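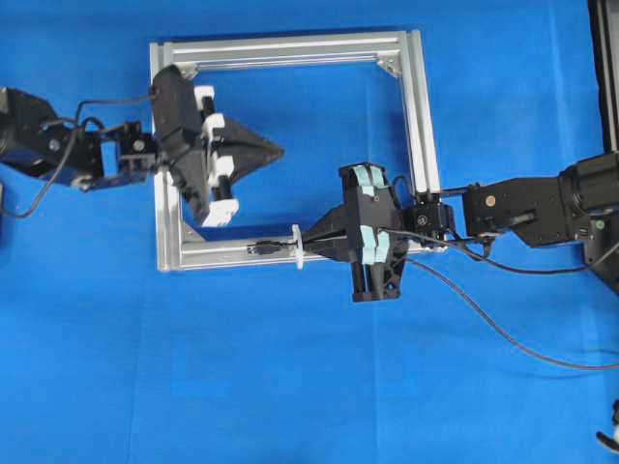
スライド1:青い布の上に置いたアルミ押出材の四角い枠

講演原稿(発表者用ノート)
演題:中小製造業における輸出書類の整備と原産地管理
講演者:ハルドーラ・ブリエム

スライド1 表題
司会の紹介が終わり次第、起立して一礼。表題を読み上げる必要はない。
「本日はお招きいただき、誠にありがとうございます。ブロテックス貿易実務室のブリエムでございます。これより、部材や組立品を海外へ出荷される事業者の皆様を対象に、輸出書類の整え方と、その前提となる原産地管理についてお話し申し上げます。」
配布資料は2020年3月18日時点の内容である旨を伝える。税率や協定の適用条件については、必ず出荷時点の最新情報を確認いただくようお願いする。

スライド2 本日の範囲
扱うのは、品目分類、原産地の判定、インボイスと梱包明細書の記載、書類の保存の四項目。安全保障貿易管理については別の講座を案内し、ここでは立ち入らない。
持ち時間は90分。質疑を含む。品目分類に時間をかけ、保存の項は手短に進める。

スライド3 品目分類の考え方
「品目番号は、関税率、協定の適用、統計のいずれにも関わる番号でございます。最初の判断を誤りますと、後続の書類がすべて誤った前提の上に作成されることになります。」
表題の写真に戻ってもよい。アルミニウムの押出材は、切断しただけの棒や形材として出荷する場合と、枠に組み上げて構造物またはその部分品として出荷する場合とで、検討すべき項が異なることがある。特定の機械に専ら使用する部分品として設計されている場合には、さらに別の項が候補となる。
ここで結論の番号を示さないこと。会場から番号を問われた場合は、図面と仕様書がなければ回答できない旨を述べ、税関の事前教示制度を紹介する。文書による照会が望ましいことも添える。
(間を置く。資料の3ページを開いていただく。)

スライド4 分類表の社内整備
カリン社の事例。同社から掲載の承諾を得ている。社名を出して差し支えない。
同社の部品台帳には1,000の品番が登録されていたが、品目番号の欄は営業部門と購買部門で別々に管理されていた。同じ継手に二通りの番号が付されていた例を画面で示す。
「同社では、まず輸出実績のある150の品番に絞り、分類の根拠を一行ずつ書き添える作業から着手されました。根拠欄には、材質、加工の程度、主たる用途を記入しておられます。」
根拠欄の書式は配布資料の末尾に収録。番号のみの一覧では、担当者の異動後に判断の経緯をたどれなくなる点を強調する。

スライド5 原産地の判定
用語の整理を先に行う。完全生産品、原産材料のみから生産される産品、品目別規則を満たす産品の三区分。読み上げは区分名にとどめ、定義は資料に譲る。
「国内で組み立てたという事実のみをもって、直ちに協定上の原産品と認められるわけではございません。非原産材料の品目番号と完成品の品目番号とを対比し、規則に定める変更が生じているかを確認いただく必要がございます。」
関税分類変更基準の説明には、ゼデル向け架台の対比表を用いる。表の左列が材料、右列が完成品。ねじ類の扱いについては質問が多いため、僅少の非原産材料に関する規定が協定ごとに異なることをあらかじめ述べておく。
付加価値基準は概要のみ。計算式の画面は長く表示しない。

スライド6 仕入先からの確認書
供給者の証明を受け取る際の留意点。
・品名は図面番号と対応していること
・適用する協定名が明記されていること
・作成者の氏名、役職、作成日があること
・有効期間を包括的に定める場合、始期と終期が読み取れること
「仕入先様に書式をお送りするだけでは、記載の水準がそろいません。記入例を添えてお渡しいただくことをお勧めいたします。」
プロキリスの記入例は旧版であるため使用しない。差し替え済みの画面であることを、開演前に確認すること。

スライド7 インボイスの記載
よく見られる不備を画面に沿って説明する。
品名が「部品一式」となっているもの。通貨の表示を欠くもの。無償品の価格が零となっているもの。取引条件に地名の記載がないもの。
「無償で送付される見本品や代替品につきましても、税関への申告には価格が必要でございます。無償である旨と、申告のための価格とを併せてご記載ください。」
会場に実務担当の方が多い場合は、無償品の項で質問を受け付けてもよい。ただし時間が押していれば質疑まで待っていただく。

スライド8 梱包明細書
正味重量と総重量の区別。箱番号と外装表示の一致。長尺物を束ねて出荷する場合の数量単位。
押出材は、本数、長さ、重量のいずれで契約しているかを確認し、インボイスと梱包明細書で単位をそろえる。換算が必要なときは、換算の根拠を社内に残す。
木製の梱包材を使用する場合、輸出先の植物検疫の要件に触れる。詳細は梱包業者に照会するよう案内する。

スライド9 書類の保存
保存期間は法令と協定とで異なるため、最も長いものに合わせる運用を勧める。
「七月に予定しております次回の講座では、輸入国側からの検認への対応を取り上げます。照会を受けた際に何を提出できるかは、保存の状態に大きく左右されます。」
電子保存の要件に関する質問は税務の論点を含むため、顧問税理士への相談を案内する。講演者個人の見解は述べない。

スライド10 点検表の使い方
点検表は11項目。全項目を読み上げない。品目番号の根拠、材料表の版、確認書の有効期間の各欄のみ、記入の仕方を説明する。
点検者と作成者を分けることが難しい小規模の事業所では、作成の翌営業日に同一の担当者が見直す方法でも差し支えない旨を述べる。

スライド11 質疑
質問は復唱してから回答する。個別の取引先名が含まれる場合は、復唱の際に伏せる。
想定される質問と回答の要点。
設計変更後に分類を見直す時期。回答:材質または主たる用途が変わる時点で必ず見直し、それ以外は部品台帳の改訂時に併せて確認する。
複数国の工場から同一部材を調達している場合の扱い。回答:在庫の区分管理を原則とし、区分が困難なときは協定が認める在庫管理方式の有無を確認する。
回答を持ち帰る場合は、質問者に質問票への記入をお願いし、事務局経由で文書により回答する。

閉会
「ご清聴ありがとうございました。質問票は出口の受付にて承ります。」
一礼し、司会に引き継ぐ。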